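About Trorna

Trorna is a small test workshop for robot grippers. We started in July with one arm and one bench, and now we have tried 19 grippers for firms that pack mixed goods.

Every gripper gets the same work: household things in a metal bin, such as a round hairbrush or a plastic block, often close to the wall. 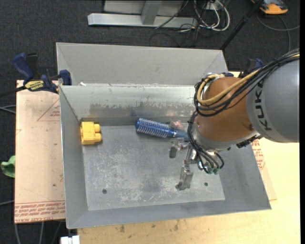

How we compare

Each gripper makes 16 picks per object. We write down every miss, and the client receives the full list, also when the colour of the object was the problem.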